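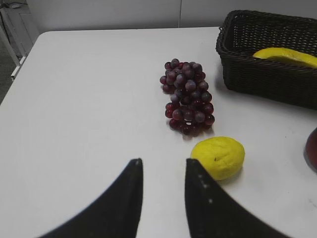

Refinishing a white tabletop: matte waterborne over old gloss?

Stemville Woodworking Board > Finishing > Coatings

mshabalala
Posted January 13, 2026

I have a set of white tables to redo for an office in Illbridge. Existing coating is a factory gloss, well bonded, no peeling. Client wants smooth matte, same white, rounded corners kept as they are. Plan is to scuff, prime with a bonding primer, two coats of waterborne matte by HVLP. Questions:

1. Is 300 grit enough tooth for the primer, or do I go coarser?
2. Does anyone trust a matte topcoat on a working surface? My concern is burnishing where forearms rest.

planer_hl
300 is too fine for old gloss. I use 220 under primer and keep the fine paper for between coats. Degrease before you sand, then again after. If you sand first you push the hand oils into the scratches.

Burnishing is real. Matte gets its look from flatting agent at the surface, and rubbing polishes it down. Go up to a satin and the wear shows less.

Greenberg_Finishing
Disagree on the satin. Burnishing depends on the resin more than the sheen. A two-part waterborne poly in matte will outlast a one-part satin on a desk. I have a reception counter in Millau Street that was sprayed in two-part matte and it still reads even under raking light.

planer_hl
A reception counter gets touched at the front edge. A desk gets eight hours of sleeves. Different load.

Greenberg_Finishing
Fair, but the client asked for matte. Spec the harder resin and put the limits in writing.

zhuravel_p
Watch the corners. On a rounded corner the fan overlaps itself and you get a heavy band that dries shinier than the field. I spray edges first at reduced fluid, let them flash, then do the top in one direction. Stir the can again before every refill. Settled flatting agent will give you two sheens out of one gallon.

mshabalala
Noted on the corners. Cure time before the tables go back in service? The data sheet says 7 days.

zhuravel_p
7 days at shop temperature. In an unheated shop in February I would double it. Nothing set on the surface until then, and no tape.

planer_hl
Also make a sample board and rub one half of it with a dry cotton cloth, 100 strokes. Show the client both halves under their own lights.

mshabalala
Will do 220, two-part matte, and the rub board. I'll post the results with both sheens on the same panel.

planer_hl
Put the satin on the left. I still expect it to win.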